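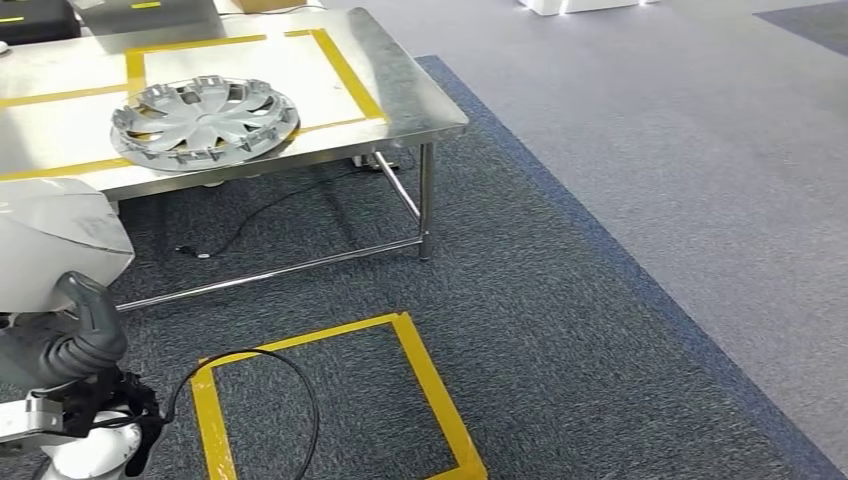

How Engineers Compare Robot Hands

A gripper is the part of a robot that takes hold of things. Some grippers have two flat jaws that close like tongs. Others have jointed fingers. Engineers at Skarov test both types, and each test follows the same written steps so that the scores can be compared.

What a finger is made of

A robot finger is a chain of short, stiff parts called links. The place where two links meet is a joint. A motor turns the joint, or pulls a cord that turns it. More joints let a finger wrap around odd shapes, but every joint adds weight and one more part that can wear out.

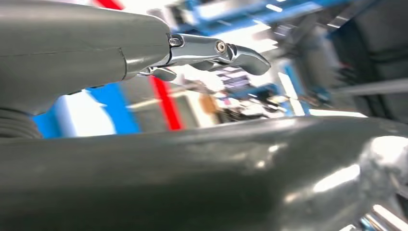 Joints need something to turn on, and in many hands this is a pin or a screw. The silver finger has one screw close to the dark shell and a second farther out, where the middle link meets the fingertip. The tip itself is curved and rounded. A rounded tip touches an object in a small spot, while a flat pad spreads the force over a wider area. Testers try both shapes on the same object.

The test

1. Mark the work area with tape. An object must start in the same place every time, or the test is not fair.

2. Put one object inside the tape. Round, flat objects are hard to pick up because there is little room for fingers underneath.

3. Move the hand toward the object slowly. Record what the wrist camera sees.
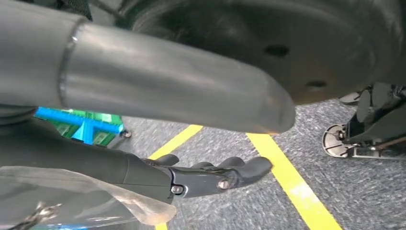
4. Close the fingers, lift, hold for 3 seconds and put the object down. A drop counts as a miss.

5. Repeat until there are 75 tries. Then change the gripper and start again.

Reading the results

In October, two controllers were compared using the same hand. A controller is the computer that tells the motors when to move and how hard to push. The two were called Stelex and Cluvosero. Together they made 2,152 tries, and 1,244 of those ended with a good lift.
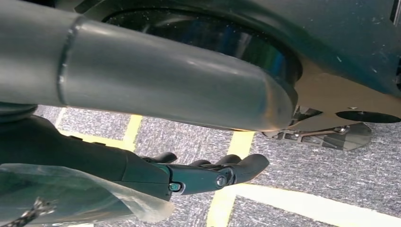
A total like that does not say which controller is better. The tries have to be sorted first, by controller and then by object. One controller may do well with boxes and badly with thin plates. Engineers also watch the video of the misses to find out whether the fingers closed too early, too late or in the wrong place.

Words to know

Link: a stiff part between two joints.
Joint: a place where two parts can turn.
Controller: the computer that runs the motors.

Echevarría Science Pages for Schools | Contact us | © 2024 | Back to top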